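Jiso Arm Build: Frequently Asked Questions
Ellville Shared Workshop, bench 9

What is Jiso?
A tabletop arm with a two-finger gripper and a small camera mounted at the wrist. The control program is called Emo. Both are built and maintained at the Ellville workshop.

Can I use my own gripper?
Yes, if it weighs no more than 448 grams with its fasteners. Heavier units stall the wrist servo at full reach.

How do I set the zero position of the fingers?
Run the close command at low current until the tips meet, then store the encoder value. Repeat after any change of finger or linkage. Point the gripper across the bare tabletop and keep the work area clear until the value is saved.

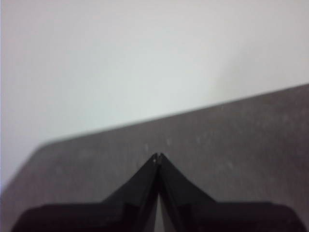
Leszek Sikora writes that on his build the stored value drifted after roughly 30 minutes of running, and that tightening the set screw on the finger linkage cured it. He now checks the screw before each calibration.

Should the fingers touch along their full length?
No. Contact is at the tips. A narrow gap below them is normal for this linkage.

Does the table surface matter?
Matte is preferred. Gloss tops produce reflections that Emo reads as edges. Light scuffs and dust have not caused false detections.

Why does Emo stop with code 832?
The wrist camera has dropped off the bus. Reseat the cable at both ends and restart.

Is the Reuter driver board still supported?
For existing builds only. Zixuan Lu keeps the old firmware branch and accepts patches until August.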